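Mosholm Laborhandbuch
Abschnitt 7: Pipettenständer aufstellen, bestücken und pflegen

7.1 Geltungsbereich

Dieser Abschnitt gilt für alle Arbeitsplätze, an denen mechanische Kolbenhubpipetten in einem freistehenden Ständer aufbewahrt werden. Er richtet sich an das Laborpersonal sowie an Praktikantinnen und Praktikanten nach erfolgter Sicherheitsunterweisung. Für elektronische Pipetten mit Ladestation gilt Abschnitt 9. Mehrkanalpipetten dürfen nur in Ständern abgelegt werden, die der Hersteller hierfür freigegeben hat.

Fachlich verantwortlich: Morven Rennie, Prüfmittelverwaltung
Freigabe: Keir Crichton, Laborleitung
Stand: Mo., 29. Juni

7.2 Anforderungen an den Aufstellort

Der Ständer ist auf einer ebenen, trockenen und tragfähigen Arbeitsfläche aufzustellen. Der Abstand zur Tischkante muss mindestens 20 cm betragen. Nicht zulässig sind Standorte

- unmittelbar neben Heizplatten, Brennern oder Wasserbädern,
- auf Schüttlern, Zentrifugen oder sonstigen vibrierenden Geräten,
- im Schwenkbereich von Schranktüren und Schubladen,
- in direktem Sonnenlicht.

Unter den hängenden Pipetten ist die Fläche freizuhalten. Spitzenboxen, Reagenzgefäße und Abfallbehälter werden seitlich vom Ständer angeordnet.

7.3 Zusammenbau

Der Ständer Rernley wird zerlegt geliefert. Für den Zusammenbau wird kein Werkzeug benötigt.

1. Seitenteile und Querstange auspacken und auf Transportschäden prüfen. Beschädigte Teile dürfen nicht verbaut werden.
2. Kontaktflächen mit einem trockenen, fusselfreien Tuch abwischen.
3. Das erste Seitenteil aufrecht auf die Arbeitsfläche stellen und festhalten.
4. Ein Ende der Querstange bis zum Anschlag in die Aufnahme am oberen Ende des Seitenteils einschieben.
5. Das zweite Seitenteil auf das freie Ende der Querstange aufsetzen und ebenfalls bis zum Anschlag andrücken.
6. Beide Seitenteile parallel ausrichten. Die Füße müssen auf ganzer Länge aufliegen.
7. Standsicherheit prüfen: Querstange mittig fassen und leicht nach vorn und hinten drücken. Der Ständer darf weder kippen noch wandern.

VORSICHT
Seitenteile niemals mit einem Hammer oder vergleichbarem Werkzeug aufschlagen. Lässt sich die Stange nicht von Hand einsetzen, ist der Zusammenbau abzubrechen und die Prüfmittelverwaltung zu verständigen.

7.4 Pipetten einhängen

Vor dem Einhängen ist die Spitze in den dafür vorgesehenen Abfallbehälter abzuwerfen. Eine Pipette mit aufgesteckter Spitze darf auch für kurze Arbeitspausen nicht in den Ständer gehängt werden, da Restflüssigkeit in den Schaft gelangen kann.

1. Pipette am Griff fassen, der Schaft zeigt nach unten.
2. Griffhaken von oben über die Querstange führen.
3. Pipette langsam absenken, bis der Haken vollständig aufliegt. Erst dann loslassen.
4. Prüfen, ob die Pipette frei hängt und weder ein Seitenteil noch eine benachbarte Pipette berührt.

Wird nur eine Pipette aufbewahrt, ist sie möglichst nahe der Stangenmitte einzuhängen. Bei mehreren Pipetten beginnt die Belegung ebenfalls in der Mitte und wird abwechselnd nach beiden Seiten fortgesetzt.
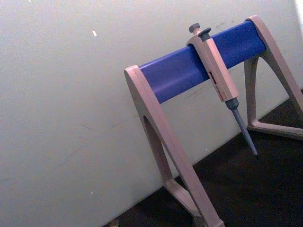
Die Reihenfolge der Volumenbereiche legt der jeweilige Arbeitsplatzverantwortliche fest. Sie ist auf dem Arbeitsplatzblatt zu vermerken und wird auch nach Reinigung oder Kalibrierung beibehalten. Ein Tausch zwischen zwei Arbeitsplätzen bedarf der Eintragung in die Geräteliste.

HINWEIS
Einstellbare Pipetten werden am Ende des Arbeitstages auf ihr Nennvolumen gestellt. Der Bedienknopf darf während der Lagerung nicht belastet werden. Handschuhe, Kabel oder Beschriftungsbänder sind nicht am Ständer aufzuhängen.

7.5 Pipetten entnehmen

1. Mit der freien Hand den Ständer am Seitenteil sichern, sofern er noch nicht mit rutschhemmenden Unterlagen versehen ist.
2. Pipette am Griff fassen und senkrecht anheben, bis der Haken die Stange verlassen hat.
3. Pipette nach vorn herausführen. Seitliches Herausziehen ist zu vermeiden.
4. Volumeneinstellung und Schaftende vor dem ersten Pipettiervorgang kontrollieren.

Heruntergefallene Pipetten sind unabhängig von sichtbaren Schäden außer Betrieb zu nehmen. Sie werden mit Formblatt 774 an die Prüfmittelverwaltung übergeben und dürfen erst nach erneuter Dichtheits- und Volumenprüfung verwendet werden.

7.6 Reinigung

Der Ständer ist wöchentlich sowie nach jeder sichtbaren Verschmutzung zu reinigen. Hierbei sind geeignete Schutzhandschuhe zu tragen.

1. Alle Pipetten entnehmen und auf einer sauberen Unterlage ablegen.
2. Querstange und Seitenteile mit einem Tuch und milder Seifenlösung abwischen. Die Innenkanten der Aussparungen und die Unterseiten der Füße sind einzubeziehen.
3. Mit einem zweiten, mit Wasser befeuchteten Tuch nachwischen.
4. Falls der Hygieneplan eine Desinfektion vorschreibt, das Flächendesinfektionsmittel Bamenix auftragen und die im Plan genannte Einwirkzeit einhalten.
5. Den Ständer vollständig trocknen lassen und danach neu bestücken.

VORSICHT
Aceton, Chloroform und scheuernde Reinigungsmittel dürfen nicht verwendet werden. Der Ständer ist nicht zum Autoklavieren freigegeben.

Nach Kontakt mit biologischem Material oder Gefahrstoffen gilt vorrangig die Betriebsanweisung des betreffenden Arbeitsbereichs.

7.7 Prüfung und Instandhaltung

Die Sichtprüfung erfolgt monatlich durch den Arbeitsplatzverantwortlichen. Zu prüfen sind der feste Sitz der Querstange, der Zustand der Aufnahmen, die Auflage der Füße sowie Risse und Verformungen. Das Ergebnis ist mit Datum und Kurzzeichen in das Arbeitsplatzblatt einzutragen.

Bei gelockerter Querstange sind zunächst alle Pipetten zu entfernen. Anschließend wird die Stange gemäß 7.3, Schritte 4 bis 7, neu eingesetzt. Bleibt die Verbindung locker, ist der Ständer zu sperren. Kleben, Umwickeln mit Klebeband oder Unterlegen mit Papier ist nicht gestattet.

Ersatzteile werden über Kenna Semple, Materialausgabe, Raum 94, angefordert. Auf der Anforderung sind die Arbeitsplatznummer und das benötigte Teil anzugeben. Seitenteile sind ausschließlich paarweise auszutauschen.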